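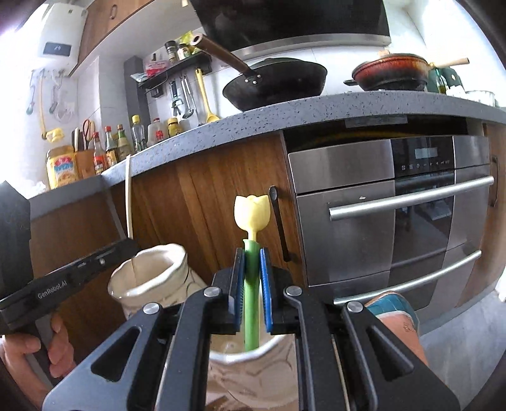 Getting Artificial Tulips to Stand Nicely in a Vase

Reading time: 4 minutes

Print this page | E-mail this page

I held out against artificial flowers for years, and then one gray spring my sister-in-law came by with a whole armful of fake tulips in yellow and white, and I have been fussing with them ever since (happily!). They ask so little of you. But they do ask for something, and most of the sad arrangements I see in other people's front halls could be put right in ten minutes with a bit of patience and a pair of wire cutters.

Start with the vase

Tulips look best in something plain and a little bit handmade. Cream or beige ceramic is my favorite, because pale yellow goes so softly against it, and if the glaze has a few brown lines wandering through it, all the better. A wavy rim is charming too, though I'll warn you that an uneven rim lets the stems roll into the low spots, so you will want to set your first stem in the dip and build out from there. I have two vases of this sort from the Skelstead craft fair, not quite a matching pair, and I like them much more together than I ever did apart.

With clear glass you see every inch of plastic stem, so save the glass for real ones.

How tall?

The rule I was taught is that the whole arrangement should be one and a half times the height of the vase, and for tulips I go a touch shorter. Hold the stem up against the outside of the vase before you cut anything. Then hold it up again. Most of these stems have a wire down the middle, and once it's snipped, it's snipped. Kitchen scissors will be ruined by that wire, so please use proper cutters. The little Javmont ones I keep in the junk drawer have lasted through a good many bunches.

If you'd rather not cut at all, fold the bottom couple of inches back on itself. It gives you the right height and a fatter foot, and the stem won't spin around every time somebody shuts a door.

Straight stems and how to soften them

New tulips come out of the bag as straight as pencils. Real ones lean, and they go on leaning, and that is half their charm. Warm the stem between your palms for a minute and then ease it into a long, lazy curve with your thumbs, working from the bottom up. Don't make one sharp bend near the blossom, or it will look like it's been shut in a drawer. Leave one or two perfectly straight so the others have something to lean away from.

Keeping them put

For an open-mouthed vase you need something down inside. Over the years I have tried:

- dry rice, which works well until you knock the vase over
- clean gravel, good and heavy, lovely for a drafty windowsill
- a crumpled ball of chicken wire, the best of the lot for a wide mouth
- floral foam, a bit messy, but it grips a single stem beautifully

Put a small square of felt under the vase as well. A stone countertop is a fine place for flowers, especially a speckled gray one that hides every crumb, but ceramic feet can be scratchy things, and they make an awful noise when you slide them.

Add the stems one at a time, lowering each by the stem and never pushing down on the blossom. The petals are usually only glued at the base, and I have popped the head off more than one by being in a hurry. A dab of clear glue puts it back on.

One thin thing for height

A bunch of tulips all the same height can look rather like a row of schoolchildren. I like to put a single slim, pale stick or dried reed in the neighboring vase, standing nearly upright. It costs next to nothing and draws the eye up.

Dusting

Every few weeks, give each blossom a puff with a hair dryer set on cool, from the stem end outward. For kitchen flowers, which do pick up grease, swish them in lukewarm water with one drop of dish soap, shake, and lay them on a towel to dry. Test one first, as some fabric petals lose their color. Mine get their big wash in September, when I bring the summer things in, and then they go back on the counter where I can see them from the sink.

Updated August 29, 2020

Contact | © 2020 Clumo Home Notes | Back to top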